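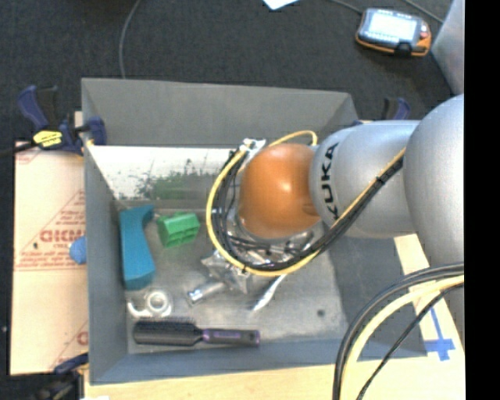 Home Journals Issues Authors Contact
Search this journal Enter keyword

4. Meal Breaks, Walking Distance, and the Use of Shared Rest Areas

4.1 Background to the site comparison

The previous section dealt with the formal rules that govern meal breaks at the two sites. This section turns to how those breaks are used. The distinction matters for the argument of the paper, as the written rules at Hevisham and Cumville are nearly the same, while the accounts given by employees differ in several respects. Both sites grant one paid meal break and one shorter rest break per shift. Both allow the employee to leave the work area. Neither requires that the meal be taken in the canteen.

Earlier work on breaks in storage and packing has tended to treat the length of the break as the main variable. Kerekes, in the pilot study that preceded this project, argued that length alone explains little when the distance to the rest area is not recorded. An employee who must walk to the far end of a building, wait at a door, and walk back has a shorter break in practice than the schedule suggests. We follow this view and use the term "seated time" for the part of the break that the employee spends sitting down. The term was chosen over "rest time" because several respondents told us that they did not regard eating in a crowded room as rest.

4.2 Layout of the two sites

Hevisham occupies a single long building with the canteen at its north end. The canteen was placed there when the building was first fitted out, at which time most employees worked in the adjoining receiving hall. Work has since spread south. The Ostinard extension, opened in May, added a packing hall that lies farther from the canteen than any other part of the site. There is a small room with a kettle and a sink beside the Ostinard entrance, but it has no tables and is listed on the site plan as storage.

Cumville is the older site and consists of separate buildings around a yard. Each building has its own rest room. These rooms are modest, and two of them have no windows. They are, however, close to the work. The canteen proper, run by the catering contractor Stöcker, stands across the yard and is used mainly for hot meals at midday.

4.3 Interviews

Interviews were carried out by Björklund during working hours, with the consent of site management and in a room away from the respondent's own work area. Respondents were asked to describe their most recent meal break from the moment they stopped work to the moment they resumed it. They were not asked at first whether they were satisfied with the break, as the pilot had shown that this question led people to speak about pay and shift patterns instead.

At Hevisham, the walk to the canteen was raised in most interviews without prompting. Employees in the Ostinard hall described a number of ways of avoiding it. Some ate in their cars. Others ate standing in the small room by the entrance, which they called "the cupboard." One respondent on the evening shift described her routine as follows: "I bring something cold and I eat it by the door. If I go up to the canteen I spend the whole time looking at the clock." Another said that he went to the canteen only on Tuesday, when a colleague from his former team was working, and that on other days the walk was not worth it.

At Cumville, distance was seldom mentioned. Complaints concerned noise, the lack of daylight, and the condition of the microwave ovens. Several respondents also spoke about the canteen hours. Stöcker closes the hot counter at 3 p.m., and employees whose shift begins in the afternoon have no access to a cooked meal on site. Those on the late shift who wished to eat hot food brought it from home.

4.4 Seated time and the end of the break

The point at which a break ends proved harder to establish than the point at which it begins. At Hevisham, the supervisor's log records the time at which the employee is again present in the work area. At Cumville, it records the time at which the employee leaves the rest room. The two logs are therefore not directly comparable, and we have not combined them. Kerekes proposed a correction based on walking distance, but this would have required us to assume a steady walking pace in corridors that are shared with vehicle traffic. The corridor at Hevisham includes 3 marked crossings, at which people on foot give way.

We have instead relied on the respondents' own accounts, supported by observation at the canteen door between 9 a.m. and 10 a.m., when the morning rest break is taken. These accounts have known limits. People tend to remember the breaks that went badly – a long line at the till, a table that had to be shared – more clearly than the ordinary ones. Employees who had given up using the canteen also described it as it had been when they last went, and some had not been there for a long time.

4.5 The meal allowance

Hevisham management introduced a meal allowance during the study period in order to increase use of the canteen. Vouchers were issued in a first printing of 1,000 and could be exchanged only at the canteen counter. Respondents in the receiving hall welcomed them. In the Ostinard hall the response was cooler, and a common practice was to pass vouchers to colleagues who worked closer to the counter. A supervisor there told Björklund that he had asked for two tables and a bench in place of the vouchers, and that the request was still with the facilities office when the interviews ended.

The allowance is examined again in Section 5, together with the revised shift times at Cumville.

Share 10 Comments 3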